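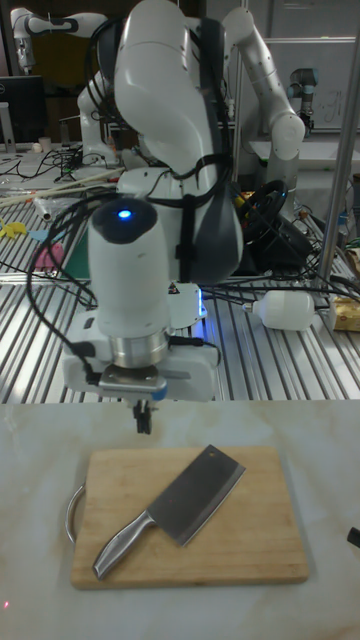
A cleaver on a wooden cutting board with a curved metal handle at one end.

Clernwood revises its advice on boards and blades

September 2, 2021

The Clernwood kitchen equipment library has issued revised advice on the care and storage of cutting boards and heavy knives. The new sheet replaces one that had been handed out unchanged for several years and applies to every set that leaves the building, including those already on long loan.

The revision follows a check of returned stock carried out in August. Malcolm Whiteley, who runs the lending desk, and Evie Kettle, who does the sharpening, went through 184 wooden boards. Of these, 59 had some degree of warp, measured by laying a steel rule across the face and passing a feeler gauge beneath it. A further two had split along the grain and were withdrawn.

Most of the warped boards had been dried flat on a worktop. Air reaches the upper face and not the lower, the two faces lose moisture at different rates, and the board cups. The sheet now asks borrowers to wipe both faces after washing, stand the board on its long edge, and leave it there overnight before it goes back in a cupboard. Boards are not to be leaned against a radiator or put in a dishwasher.

Boards with a metal handle at one end get a paragraph of their own. Water collects where the metal meets the wood, and the old sheet said nothing on the point. Borrowers are asked to run a dry cloth along the joint, then stand the board with the handle uppermost where there is room for it. Any movement in the handle should be reported at the desk. Fixings should not be tightened at home, as an overtightened screw can start a crack in the end grain.

Oiling is unchanged: food-grade mineral oil, one thin coat, left for a few hours and the surplus wiped off. The interval has been shortened from three months to two for boards in daily use.

On cleavers, the sheet separates two kinds that borrowers often treat as the same tool. Thin-bladed cleavers are for vegetables and boneless meat. Thick-bladed ones will go through poultry joints and small bones. The outline of the blade is much the same in both, and the difference is easiest to see by looking along the spine. Kettle found chipped edges on a number of the thinner blades, in each case near the front third, where a chopping stroke lands hardest.

"The chips can be ground out, but it takes width off the blade each time," she said. "Two or three rounds of that and the balance has changed. I would like people to check which one they have before they start on a chicken."

Cleavers with a handle of bare metal should be dried from end to end, and the hand should be dry as well. A smooth grip with a film of fat on it turns easily. Between tasks, the knife should lie flat on the board with all of the handle supported, or be moved well back on the worktop. It should not be left in a sink of water — a rule carried over from the old sheet and now printed in bold.

The advice on board size has also been tightened. The board should be longer than the blade in use, with a hand's width of clear wood on the side where cut food is moved. On stone and other polished worktops, a damp cloth folded once should go beneath the board. Whiteley said the cloth should be taken out as soon as work is finished, as a board left standing on it overnight will take up water from below.

Sharpening remains free for anything borrowed from the library. Edges are set at 15 degrees a side on thin cleavers and 25 on thick ones, and the angle is now written on the loan tag so that anyone with a stone at home can match it. Pull-through sharpeners are not recommended for either kind.

The sheet was drafted by Roland Tapley and checked against the stock list by Min-kyu Sun. Over 115 copies have gone out with loans so far, and a large-print version is held at the desk. Borrowers with a board that rocks on a level surface may exchange it at any time during opening hours without waiting for the end of the loan. Knives brought in for sharpening should be wrapped in a tea towel or card, with the loan number on the outside.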